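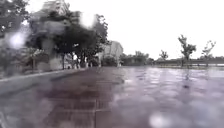 4. Connecting the stage box and setting levels

Read this section before plugging anything in. The Plorkance stage box must be switched off while cables are fitted.

4.1 Run the main cable from the stage box to the Tandmont mixer. Use the 25 metre lead supplied. Do not join two leads together.

4.2 Plug the vocal microphones into inputs 1 to 3. Inputs 4 and up are for instruments.

4.3 Acoustic guitars and fiddles with a pickup go through a Fuchs DI box first. Set the ground switch to LIFT only if you hear a hum.

Note: Stage boxes with a grey front panel have no phantom power. Condenser microphones will not work with them.

4.4 Turn all the faders down, then switch on in this order: stage box, mixer, speakers.

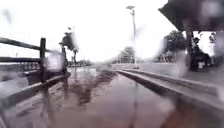

When you switch off at the end of the night, go the other way round -- speakers first, mixer next, stage box last. A loud thump means the order was wrong, so check the speakers at low volume before using them again.

4.5 Ask the singer to sing at full show volume. Raise the gain until the meter just touches amber, then back it off a little.

4.6 Bring up the fader until the voice is clear at the back of the room. Repeat for each input.

Caution: The speakers can reach 107 dB at the front of the stage. Wear ear protection when working there.
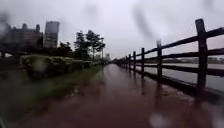 Brasmont Technical Writing

4.7 Set the monitors last. Start with the vocal only and add instruments if the band asks for them. If a monitor starts to ring, lower its send before you touch the equaliser.

4.8 Save the settings under the name of the act. Hold STORE until the light stops flashing.

Section revised October 2026. For older mixers with no STORE button, write the settings on the chart in section 9.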